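The Woman Who Reads the Deeds

Anong Tanasarn has a rule about houses that seem too cheap. She doesn't look at the house. She looks at who is selling it, then at who sold it to them, and she keeps walking backward until somebody is dead.

"There's usually a dead person," she says, stirring her second coffee. "Sometimes two. The dead sign an amazing number of documents."

Tanasarn has spent 18 years as a title examiner, most of them in Illthorpe, a town where people still leave their garage doors open and are then surprised about the bicycle. Her specialty is deed fraud: the business of taking a house by filing a piece of paper that says you already have it. The thief records a forged deed at the county office, borrows against the property, and leaves the real owner to find out from a stranger with a clipboard.

It is less glamorous than it sounds, and she would like that understood.

"People expect a mastermind. Mostly I get a man who has spelled the name of his own aunt wrong. The aunt who supposedly gave him a duplex."

We are talking in the back office of Semaan, the small title company where she has worked since her old employer was bought and, in her words, "improved until it closed." The office has a window onto the parking lot and a radiator that knocks whenever she makes a good point. She has agreed to go over the case that made her briefly famous among people who read county filings for pleasure, a group she puts at herself and one retired surveyor.

The case started with a fee. A company called Witerex had been recording quitclaim deeds on vacant lots and a few older homes, and on every one of them the stated price was the same: $300. Quitclaims between relatives often carry a token amount, so a low number alone would not have bothered her. The sellers, however, were not relatives. They lived in different towns, had different last names, and had all apparently decided that a building lot was worth a little less than a decent dishwasher.

"One family giving away land, fine, families are strange," she says. "But then I pulled the whole run, and there were 69 of them."

She read all of them at home, in the evenings, through most of December. The signatures varied nicely. The notary stamp did not. It belonged to a woman who had given up her commission and moved out of state well before the first deed was signed, and who was, when Tanasarn reached her by phone, quite put out to hear how busy she had been.
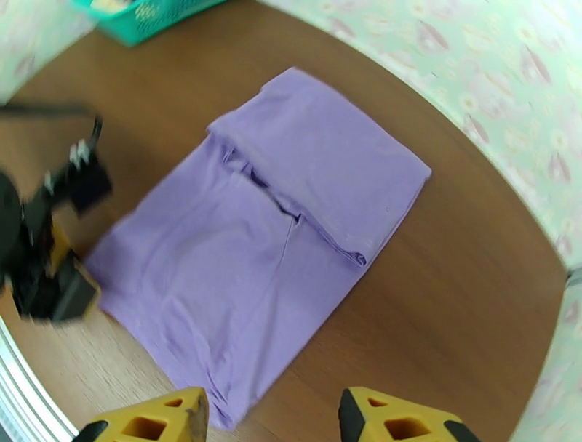
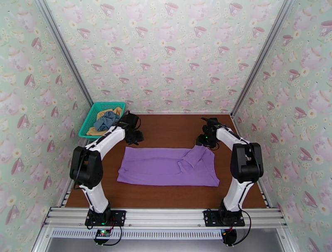
What gave Witerex away in the end was the handwriting on the dates. Whoever filled in the forms crossed every seven and then, on the later deeds, stopped crossing them, as if someone had mentioned it. Tanasarn laid the copies out on her kitchen table in order and could see the exact page where the habit changed. She is not a tidy person and says the laundry had to share the space, so for a good part of that month the evidence sat next to whatever was half folded, much like the purple knit on the wooden tabletop in the pictures, one end turned over on itself and the rest waiting its turn. "I got through the deeds first," she says. "I'm still working on the laundry."

She took her findings to the county recorder, who thanked her and explained that his office records documents and does not judge them. This is true nearly everywhere, and it is the part of the conversation where most homeowners put down their forks. A clerk checks that the form is complete, the stamp is there and the fee is paid. If a deed says that you sold your home to a company you have never heard of, and says so in the right margins, it goes in the book.

"They would record a deed from Santa Claus," Tanasarn says. "If he had the parcel number."

So she went to Boonsong Thammasiri, a property lawyer two streets over, who had once lost a closing because of her and had never held it against her in writing. Thammasiri took on the first of the owners, a widower whose lot had been used to back a loan he knew nothing about.

"I assumed we'd send a letter and everyone would be embarrassed," Thammasiri told me by phone. "I was young. This was two years ago."

Clearing the title took a lawsuit, a handwriting expert, and a hearing at which the other side's lawyer asked for a delay because he could not find his client. He asked for three more after that. The client, as far as anyone could establish, was a mailbox. The lender fought on for a while by itself, arguing that it had been fooled too, and it had. The judge was sympathetic and voided the loan anyway.

The widower's legal bill, after Thammasiri knocked off what he describes as "the hours I spent swearing," still ran to real money. He had no title insurance. His parents had bought the lot for cash, and nobody had asked them to buy any.

Tanasarn has views on title insurance, and they are what you'd expect from someone paid by a title company. She admits this before I can bring it up. Her argument is that the premium is paid once, and that a basic owner's policy may not cover a forgery that happens after you buy, so you should ask about that and keep asking until the person across the desk looks tired. Some policies do cover it. Read the one you're handed.

She is cooler on the monitoring services that advertise on the radio. Several of the owners had signed up with one called Idgate, which sends an alert when a document is recorded against your property.

"It works," she says. "It's a smoke alarm. It tells you the house is on fire, and then it charges you again next month."

Many counties will send the same alert free of charge to anyone who fills out a form. Illthorpe's recorder does, and by his count 1,211 property owners have enrolled. Tanasarn thinks the figure is pitiful and has told him so, at the counter, in front of people.

Her other advice is plain. Owners of empty lots and paid-off houses should look themselves up in the county index once or twice a year. Anyone who inherits a home should get the deed into their own name instead of leaving it in Grandma's. And the tax bill should go to an address where somebody opens the mail, because a tax bill that stops coming is often the first sign that someone has changed the address on file.

As for Witerex, the company has been dissolved and most of its deeds have been struck. A few are still in court. Tanasarn checks on them during lunch. Last week she found a new filing from a different company, on a lot near the old rail yard, at a price that struck her as low.

"It's probably nothing," she says, already reaching for her glasses. The radiator knocks. She has the parcel number written on the back of her hand.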